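Section 4: Setting up the dispenser shelf and your first stock count

Before you start

You should by now have the Wonel standing level, plugged in and humming. If it is standing level and not humming, go back to Section 3. If it is humming and not level, also go back to Section 3, and this time use the spirit level supplied in the small bag marked "do not discard", which you have possibly discarded.

You will need:

The shelf key (brass, short)
The cash box key (also brass, also short, and we are sorry)
The pack of 25 plastic dividers
A cloth
The drinks you intend to sell

Allow an hour and a half. Our installer Baltasar Salinas does it in a good deal less, but he has done 80 of these and no longer reads the manual.

4.1 Fitting the dividers

1. Switch the machine off at the wall. The button on the front only turns off the light.

2. Open the door and swing it back until it clicks. A door that has not clicked will come back to meet you at about the point you have both hands full.

3. Pull the lowest shelf towards you until it stops. Lift the front edge slightly and pull again. It will come out further than seems wise.

4. Press the dividers into the slots, long edge down. Each one should snap in with a thumb. If you find yourself reaching for a hammer, the divider is upside down.

5. Push the shelf back and do the same for the shelves above, working upwards.

Note: Dividers left over at the end are spares. Put them somewhere you will remember, such as inside the machine, behind the cash box, where the previous manual told people to keep them and where they were always found.

Caution: The back edge of each shelf is unpainted metal and quite sharp. Feel for it with your eyes.

4.2 Choosing the lane width

Lanes come in three widths: narrow, standard and wide. Narrow suits the slim cans that energy drinks come in. Standard suits ordinary cans. Wide suits small bottles and people who have changed their minds.

1. Stand one can in the lane at the front of the shelf.

2. Slide it to the back with one finger and let it roll forward on the rollers.

3. If it arrives upright, the lane is right. If it arrives on its side, go down a width. If it doesn't arrive, go up one.

4. Repeat with a full lane before you commit. One can behaves beautifully. A full lane has opinions.

Do not mix widths of can in a single lane. Farhad Soltani, who answers our telephone, can tell from the sound of the rattle down the line that you have mixed widths, and he will wait politely until you admit it.

4.3 Sorting your stock before loading

Loading straight from the cardboard tray is quicker and is the cause of most calls we receive in the first week. Tip the drinks out on a table first and sort them.

1. Check the date on the base of each can. Oldest at the front of the lane, newest at the back.

2. Put aside anything dented. A dent on the side will catch on the divider. A dent on the rim will pass through perfectly and be brought back by a customer.

3. Wipe off any stickiness with the cloth.

4. Group the cans by flavour, then set them out in blocks. 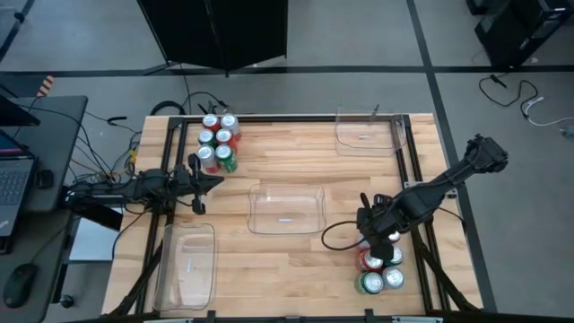 Lane order is a matter of taste, though the Wonel has a view: the fastest sellers should go at waist height, where nobody has to bend or stretch, and the tonic water can go anywhere it likes. Work out the order on paper before you lift a single can. When you stand the stock on the table, keep each block tight and regular, as with the six standing two wide and three deep near the top left, so that you can see at a glance what goes into a lane. Leave clear space between one block and the next, and resist the urge to build a pyramid.

Note: If you are filling a lane with two flavours, the customer gets whichever one is at the front. The label on the button will be right some of the time. We don't recommend it, but the machine at the Jukunent swimming baths has been run this way for years under a button reading "Surprise", and it takes more money than the other two put together.

4.4 Loading the lanes

1. Start with the bottom shelf. A machine loaded from the top down is heavy in the wrong place while its door is open.

2. Put the cans in from the front, base down, pushing each one back with the next.

3. Stop when the last can sits behind the small metal flap. It must be behind the flap. In front of the flap it is a free drink for the first person who opens the hatch.

4. Slide the shelf home until both catches drop.

5. Close the door, lock it, and take the key out. Look at the key. If it is the cash box key, you have not locked the door.

Caution: Do not load cans that have come straight out of a freezer or off the parcel shelf of a car in July. Let them come to room temperature indoors first.

4.5 The first stock count

The Wonel counts what it sells, but it has no idea what you put in. You must tell it once, and after that it will sulk only if you lie.

1. Switch the machine on at the wall and wait for the display to stop saying HELLO.

2. Hold down the two arrow buttons together. The display asks for a code. The factory code is 1193.

3. Change the code. Everyone who owns this manual now knows it, and so do their children.

4. Choose STOCK, then the lane number, then enter how many cans are in the lane. Press the tick.

5. Repeat for every lane, including the empty ones. An empty lane entered as zero will show SOLD OUT. An empty lane left blank will cheerfully take the customer's money and make a noise.

6. Press and hold the tick until you hear two beeps. One beep means it has thought about it.

If the display shows 659, the door is open. We asked for it to say DOOR OPEN. Pouran Ghaffari, who wrote the software, tells us there was a meeting.

4.6 Test vend

1. Put in the exact money for the cheapest drink.

2. Press its button.

3. Listen for the whirr, the clunk and the second, smaller clunk. The smaller clunk is your change tray checking that it has nothing to give you.

4. Take your drink. You have paid for it, so you may as well have it now.

If you get a whirr and no clunk, the lane is too narrow; return to 4.2. If you get a clunk and no drink, open the hatch and look up, without putting your arm in. If you get two drinks, check the flap on that lane before your customers find out and tell each other.

Work through every lane. It is dull, and by the end you will be rather full, but a blocked lane found on Tuesday afternoon with the door key in your hand is a much smaller matter than one found by a rugby club.

Prices, discounts and the coin return are covered in Section 5. Keep the dented cans until then, as you will want something to practise on.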